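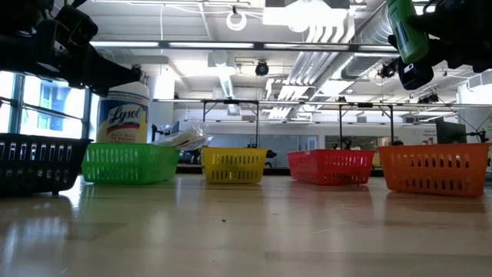

The soup always won, according to Vega Mateos, and by the time the credits came up most people at her table could tell you what they had eaten in far more detail than what had happened to the hero. We heard versions of this remark again and again in the interviews, and it is a good place to begin, as it goes against what we had expected to find when we first sat down to plan the study.

Figure 2. Plastic baskets in a row on a tabletop: black, green, yellow, red and orange.

4.2 Eating and attention during the film

The households in the Grarkmont group were asked to choose a film, cook something they felt belonged with it, and eat while watching. We left the word "belonged" open on purpose. Some families took it to mean the country where the film was set, others cooked a dish that appears on screen, and one pair of sisters made nothing but grey food for a black-and-white thriller, which they spoke of with great pride. In all, 60 evenings were written up in the kitchen diaries, most of them during March, and the entries run from a single line to several lovingly detailed pages.

Reading through them, we were struck by how often the meal set the pace of the viewing. Dishes eaten with one hand – dumplings, flatbreads, anything on a stick – let people keep their eyes on the film, and their diaries say more about the story. Where the food needed a knife and fork, the film was nearly always paused, and the talk during the pause turned to the cooking. The Mangubat diaries are especially rich on this point, and we are very grateful for the patience with which they were kept.

We would be wary of making too much of the difference. People who choose a long, slow film may also be the sort who enjoy a long, slow supper, and the diaries can't separate the two. It is also true that several households ate their pudding after the film had ended, so their notes on it belong more properly with the conversations discussed in Section 4.3.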